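Grernero open afternoon, May. Notes typed up on the bus home so excuse the spelling.

Got there just after 2, late, parking is a mess on that side of Tirkgate. Sign-in sheet, sticker badge, coffee already gone. Evie Treloar was doing the tours and had started without us – fair enough, there were 22 on the list and more at the door. Jawad and I tagged on the back.

First stop was the long corridor with the posters. Skipped most of it. One good one on kitchen drawers and how people really put things away (they don't, mostly). Yen-ting Liu made that one and was standing next to it, happy to talk. She visited 100 homes for it over 3 winters and says the plastic cupboard is the same everywhere, lids on one side, bowls on the other, nothing fits. Ours too.

Then through the double doors to the main room. Bright, tidier than I expected, screens and black metal frames all over. The tables are what I wanted to see. Light wood tops, ordinary household stuff on them, the sort of thing you'd have at home or take on a picnic.
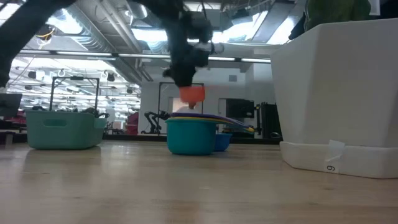
**Main room: the stacking table**

My favorite stop. A teal bowl with flat round pieces across the top, purple, yellow, blue. Lids or plates, I didn't get a close enough look and forgot to ask. They stick out way past the bowl and slant off to one side, more of a fan than a pile. Orange cup upside down just over the top. Bright blue cup tucked in behind the bowl. Jawad wanted to straighten the whole lot, you could see it in his face.

Liked the mint green basket too, low one with rounded corners and an oval cutout for a handle. Want one for under the sink. Evie thought the plastics came from Bustetti, the discount place by the station, but didnt swear to it.

Plant on the same table, big square white planter on a drip tray, dark green leaves. Tray has a bit of white tape on the front with a 6 on it in black pen. I have the same kind of planter in the hall and it has never looked that clean.

**Back room and talk**

Short talk from Sherif Ouazzani at 3:30 about household clutter. Good speaker, too many slides. Main thing I wrote down: sort by shape first, color second. Also something about storage jars I can't read now. Teodor Głowacki took questions after and ran over by a lot.

Badawi did the food. Spinach pastries, very good, get there early. Chairs hard.

**If you go next time**

- Park at the top end and walk down
- Ask for the tour with Evie
- Bring water, the main room gets warm with a crowd in it
- Poster handouts run out, I got the last drawer one

Would go again. Jawad says he would too if there's coffee left.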